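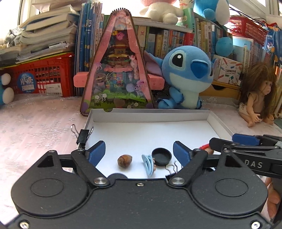
HANDOUT 4 – HAND-HELD GRIPPERS, SMALL PARTS, HOME BENCH

Notes for the Skudberg evening build group. Bring a printed copy, there won't be spares.

Quick recap from last time. We finished the linkage: two fingers, one pivot screw at the foot of each, fingers must close at the same moment. If one side gets there first the part gets shoved sideways before you have a grip on it. Most of you had this on the first build. The fix is at the pivots, NOT at the pads. Don't pack out a pad to make up for a lazy linkage, Demetrius did it for a whole month and ended up rebuilding both sides.

Tonight: pads, tray, sorting drill.

1. Pads

Soft enough to give, firm enough not to roll over at the edge. Cut both from the same sheet, same direction. Glue, clamp, leave overnight. The Eslow sheet is fine. The cheap one in the parts drawer goes shiny after 500 grips or so and then you're chasing parts all over the tray.

Test for a good pad: pick up something thin, tilt the gripper to one side, hold while you count to ten. If the part creeps, sand the pad lightly and try again. If it still creeps cut a new pad.

2. The tray

Any shallow box lid. Low walls matter, because your finger housings are wide and a tall wall hits them before the tips touch the floor. Light-colored bottom helps you see what you're doing, helps the camera too later on.

A clip on the wall stiffens thin card. Put it at the side, away from where you reach in.

Tray goes on the desk or table you really use, at home, with the usual stuff around it. Don't clear the room for it. A gripper that only gets tried on a bare bench teaches you very little about the kitchen table.

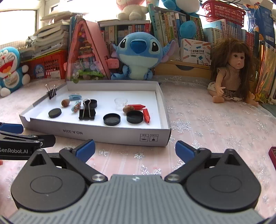 Skudberg, October 18, 2024

Bench session write-up, R. Ambrosio. Typed up fast from my notebook, ask if something makes no sense.

3. Choosing parts

Mix of shapes. What we want in the tray:

round and flat – lids, caps
round all over – nuts, acorns
springy or hinged – hair clips, binder clips
light and slippery – little plastic cups
long and thin – pen bits, marker shapes

Flat lids are the hard ones. Lying down, there's almost nothing to pinch. Open wide, come straight down, close slowly until the pads ride in under the rim. On edge they're easy but then they roll, so don't nudge.

Binder clips: go for the body first. Wire handles flop and you'll think you have it when you don't. Once you can do the body ten times running, try a handle.

Nuts and acorns: across the middle, never across the ends. Squeeze too hard and they pop out, usually onto the floor, usually under somthing.

Clear cups: you will misjudge the near wall. Everybody does. Light squeeze only, they dent.

4. Two hands

One gripper in each hand from now on. Left holds or waits, right picks, then swap. Waiting hand stays at the side of the tray, pads open, low. Most collisions last term were housings knocking together over the middle, so agree with yourself (out loud if it helps) which hand is moving.

Elbows on the table is OK for the first few rounds. After that, off.
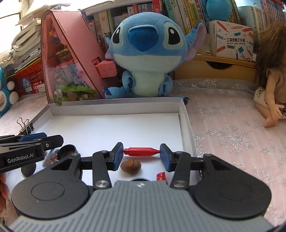

Grip by the ends or grip by the middle? For anything long the middle is safer, and that's what I want for the drill. End to end works if the part is stiff and your fingers close dead square, so it's a nice check on the linkage. Any twist in the fingers shows up right away. Try it both ways and write down which one failed and how.

Keep the pinch level on the way up. Lift first, then travel. Dragging a part over its neighbors is how the tray gets scrambled and you lose your place in the order.

5. Drill for next week

17 picks per round, right hand. Rest. 17 with the left.
Log drops, slips and double grabs seperately.
Stop if a pivot screw starts backing out. Tighten, note it, start the round again.
Reshuffle the tray between rounds, don't just put things back where they were.

Under 23 seconds for a single pick is plenty fast. I don't care about speed before June. I care about the log.

Log sheets: use the Boateng template in the shared folder, one line per pick. Bench number goes in the top corner, otherwise Demetrius Zamora can't match it to your build and you'll get an email.

6. Reading

Flulari notes, the parts on pad wear and finger travel. Skip the math at the back for now.

Door code for the workshop has changed, it's 2535 – evenings only. Last one out turns off the glue cabinet fan.

Next handout: springs, return force, why your fingers stay half shut.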